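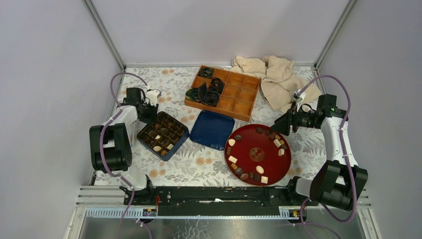

Lilholm, August

**The sharing tray** is a round, low-rimmed dish on which chocolates and other small sweets are set out for guests, as distinct from the box in which they arrived. It belongs to the wider family of serving ware used at the end of a meal, along with the square plate, the compartment box and the saucer somebody meant to wash up. In household usage the term covers both the dish and the act of filling it, so that a person may be said to be "doing the tray" for a length of time that the result does not always explain.

## Form

Trays of this type are usually round, with a rim just high enough to stop a truffle leaving. Red lacquer is a popular finish. Many carry a decorated centre, and the red tray shown has a circular emblem in gold and red, with the chocolates placed in a ring inside the edge so that the ornament stays clear. This is known as a ring setting. Its chief rival is the heap, which holds more and is quicker to do, and which most families regard as giving up.

A ring setting makes every gap visible. Hosts who favour it say this encourages restraint. Guests have been observed to respond by moving the remaining chocolates along a little.

## Transfer from the box

Boxed chocolates are normally sold in a moulded grid, often of brown plastic, with one cell to each piece. The grid protects the chocolates and also records their removal with great accuracy. Moving them to a tray destroys the record, a benefit seldom mentioned on the packaging.

White chocolates are a recurring difficulty. In a mixed box they stand out strongly against the darker pieces and the grid, and they tend to be either the first to go or the last, depending on the household. Practice differs on whether they should be spaced evenly around the ring or left in the box for whoever likes them. The Lilholm district favours even spacing. In Gamon the white ones stay where they are, and the subject is not raised at table.

## The compartment box

The compartment box is a shallow wooden case divided into square cells, a common size being twelve cells in three rows of four. It was intended for nuts, dried fruit and wrapped sweets, one kind to a cell, and is used in this way for the first week or so of ownership. After that it commonly takes in whatever is on the table, including ribbon, string and decorative leaves. A box may be crowded at one end and bare at the other, a state the Gamon household manuals call "half dressed" and treat as normal.

Owners differ over whether an empty cell should be filled. The argument in favour is that it looks unfinished. The argument against is that someone would have to go and find something.

## Cloth and surroundings

A patterned tablecloth is customary. Pale cloths with leaves and small flowers are the most widely sold, and a busy print is forgiving of crumbs. Dark chocolate is another matter, and the standard remedy — moving a plate over the mark — accounts for a good many plates standing about with nothing on them. A square navy plate is well suited to the purpose, though it may also be put out in good faith for people to eat from.

Spare cloths are supposed to be folded and put away before guests arrive. They are more often found at the back of the table in a heap, where they may remain through several courses.

## Lilholm sweet table

The best-documented local custom is the Lilholm sweet table, held each August in the old grain hall. The first had 5 trays. The most recent had 112, and used 3,000 chocolates, of which 1,000 came from the firm of Abdella and the rest from Dretis. The two makers supply different ends of the hall by long agreement. Abdella pieces are smaller and set a tighter ring; Dretis pieces are larger and are said by Abdella's customers to roll.

Trays are judged before the doors open. Marks are given for evenness, for choice of cloth and for leaving the emblem uncovered, and are taken away for fingerprints. The judging was once done afterwards, which left the judges with very little to look at.

## Care

Lacquered trays should be wiped with a soft damp cloth and dried straight away. They should not be soaked, scoured or put in the dishwasher, and most have been.

## See also

- After-dinner mint
- Compartment box
- Doily
- Gamon household manuals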